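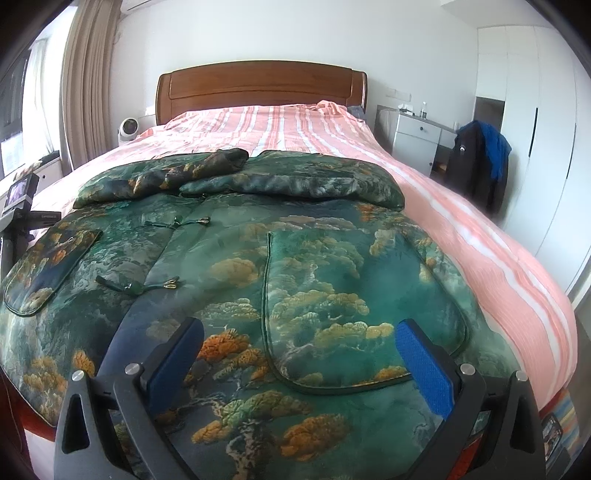

Minutes, open day planning and visit report

Held Saturday, 10.30, Fonivwood meeting room. Apologies taken as read.

1. Last minutes
Agreed. One correction, the Echeverría quote was for hire of the hand-held grippers, not purchase.

2. Visit to Drinduvau
Those who went reported back. Bedroom demo, hand-held gripper on bedding and clothes. Green satin jacket with the frog closures laid out on the striped sheet, fingers open over it. General veiw that satin is a good choice for visitors, shiny and everyone knows it's awkward to fold. Drinduvau happy to lend the same setup for our day.
Talk lasted too long. Ask for 8 minutes, then hands-on.

3. Layout for the day
Bed demo to go in the end room. Two sessions, morning and after lunch. Queue along the corridor, not on the stairs. Wevero to bring the arm for the main hall, needs its own socket and a barrier. Barrier still to be found.

4. Bedding
Discussed whether to use plain sheets. Stripes preferred, easier for people at the back to follow when the cloth is moved. Floral quilt also liked, thick and a different job altogether from a sheet. Keep both.
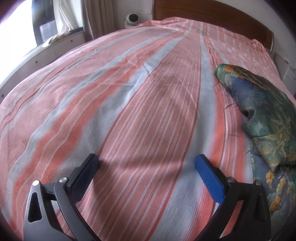
Question from the floor: will children be allowed to try the gripper themselves?
Reply: Over-eights only, one at a time, with a parent next to them.

5. Money
Budget stays at 2,000. Hire comes out of this, also printing. Tea to be charged seperately.

6. AOB
Leaflet draft too wordy, cut to 2 sides. Parking as last year.

Next meeting February, same room. Closed 11.50.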